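Water treatment on the Ovlow loop -- filter or drops?

rtolentino
Planning the Ovlow loop in October, 52 miles. Last trip my Randex filter slowed to a crawl by day 2, even with backflushing. Thinking of carrying drops as the primary and leaving the filter home. Base weight is already 20 lb, so I don't want both.

Sink at home: 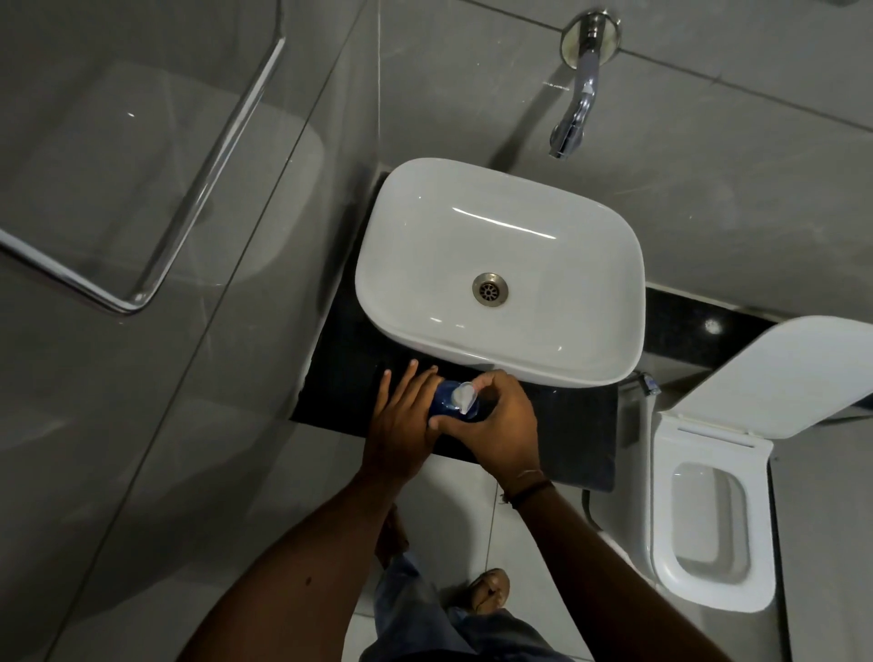
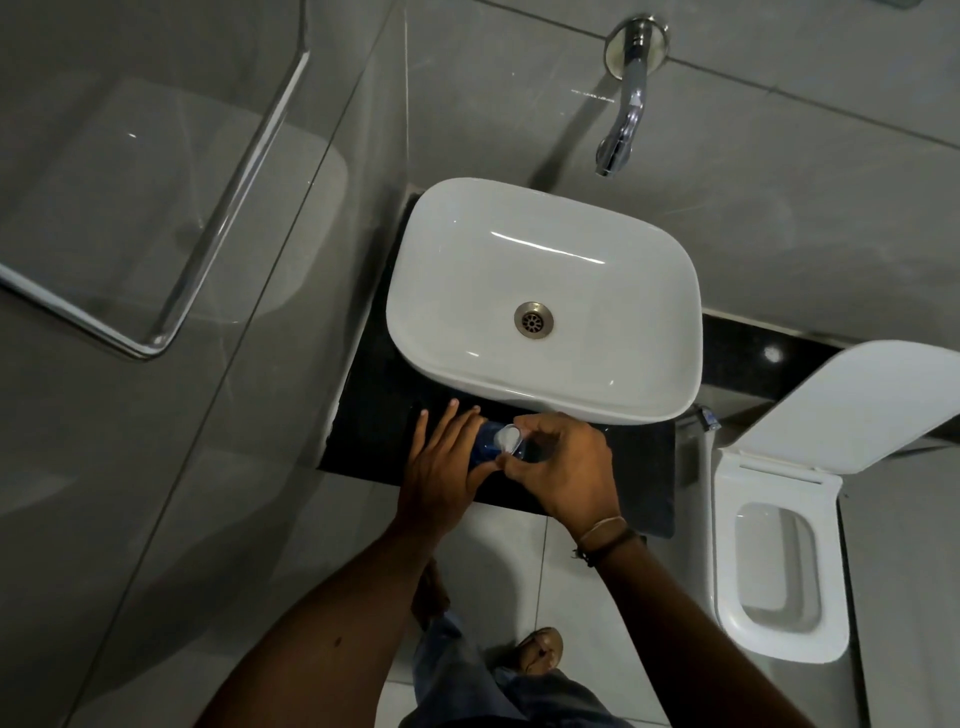
Darren Bickerstaff
Drops alone are a poor choice there. The lower creek carries silt and you still have to strain it. Keep the filter, settle the water in a pot overnight, pour off the top.

esalazar_m
Disagree with Darren. Overnight settling assumes you camp at the creek. The spring above Aquino camp runs clear. Bandana prefilter, then drops, wait out the label time -- longer if the water is cold.

Darren Bickerstaff
That spring was dry when I went through.

rtolentino
Is there a tank at the Aquino trailhead?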